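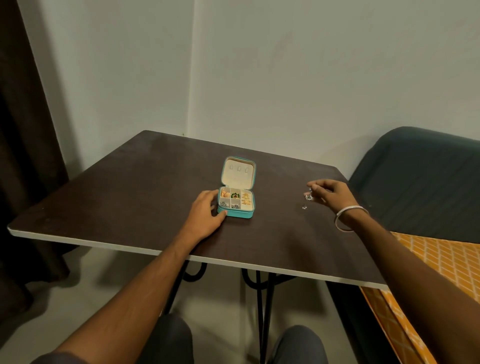 Small-parts task at a seated table: left hand on the rim of the box, right hand holding one earring.

Udavine Head Kit: Set-up Guide
Section 5. Recording a small-parts task

Reading time: 5 min

This section covers tasks in which small items are picked up and placed in a tray or box with compartments. Recordings made this way are used to train the Avetti two-finger gripper. Finish Section 4 (Fitting the headband) before you start.

5.1 Before you begin

You will need:
- the head unit, charged
- the belt pack and its cable
- a memory card with at least 54 GB free
- one open box or tray with separate compartments
- the items to be sorted

A jewelry box works well. The compartments are small, the lid stands up behind the tray, and earrings are hard enough to grip that the recording has some value. Buttons, screws and beads are also accepted. See the task list in Appendix B.

5.2 Preparing the table

1. Choose a table with a plain top. A dark top suits silver and other pale items. Use a light top for dark items.
2. Sit so that both forearms can reach the middle of the table without leaning.
3. Place the box in the center of the table with the lid open and away from you.
4. Put the loose items on the bare tabletop near your working hand. Leave a finger's width between them.
5. Set the room light to 900 lux at the table if you have a meter. Without a meter, turn on the ceiling light and check the preview for glare on metal items.

Note: Furniture, curtains and knees may appear in the view. They do not need to be cleared or covered. Other people, mail and screens must be kept out of view.

Note: Plain rings and bangles may be worn. Remove a watch with a lit face.

5.3 Aiming the head unit

1. Put on the headband and connect the belt pack. The light on the left side turns white.
2. Open the preview on your phone.
3. Look at the box the way you would while working. Do not hold your head up for the camera.
4. Loosen the tilt screw a quarter turn and move the camera until the whole box and both hands are in the preview.
5. Tighten the tilt screw by hand.
6. Reach to the far side of the tray and back. If either hand leaves the preview, repeat step 4.

CAUTION: Do not use a screwdriver on the tilt screw. The thread is plastic and will strip.

5.4 Recording

1. Rest both hands on the table and press the button on the belt pack. The light turns green.
2. Wait for the single tone.
3. Hold the rim of the box with one hand so that it does not slide.
4. With the other hand, pick up one item between thumb and index finger.
5. Bring it over the chosen compartment, lower it and let go. Do not drop it from above the lid.
6. Return your hand to the table and take the next item.
7. When the last item is in place, rest both hands on the table again and press the button.

Work at your normal speed. If you fumble an item, pick it up and carry on. Missed grips are kept and labeled later by the Hukis review desk, and a recording is not rejected for them.

Items that are already in the tray may stay there. Do not move them during the take unless the task card tells you to.

CAUTION: Earring posts are sharp. Stop the recording before you feel under the table or between cushions for a dropped piece.

CAUTION: Keep small items away from children and pets during and after the session.

5.5 If something goes wrong

Light blinks green: the card is nearly full. Finish the item in your hand and stop.

Light is red: the cable is loose at the belt pack. Push it in until it clicks and start a new take.

Preview is blurred close up: clean the lens with the cloth supplied, then run Focus Check from the Leung app menu.

Silver items show as white spots: turn off any lamp that points at the tabletop and check the preview again.

Continue to Section 6, Uploading your takes.

Udavine Head Kit guide, July edition | Manual contact: Ayanda Mkhize, Hukis Documentation | © Hukis. All rights reserved. | Back to top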